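Collecting Demonstrations for the Two-Arm Reed Bottle Task
Sondia Project, Clivden Lab, student report

When we joined Sondia in December we thought the hard part would be training the model, and we were a little surprised by how much of our term went into gathering good examples for it. By the end we had kept 1573 episodes, every one driven by hand through the Flusteck controls, with a wrist camera on each arm — and our shoulders certainly remember it!

We tried to keep the setup plain so that the arms and the green containers would stand out, and we shifted the starting positions every 70 episodes or so.

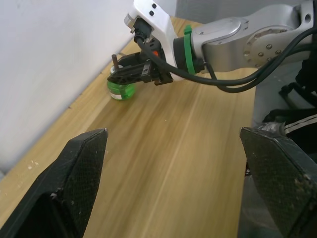 Both views come from a wrist camera, with the other arm's gripper in sight.
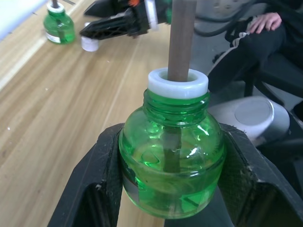

Why did we throw out episodes where the task was finished in the end?
Mostly on account of long pauses. If the operator stopped to think halfway through, the policy learned to stop there too, and on Wednesday we sat down and removed 19 of them for exactly that.

The remaining episodes went into the Yang training set, split by operator so that the test portion held a driving style the model had never met. We would have liked eight operators, and we managed rather fewer, so please read the results in the next section with that in mind.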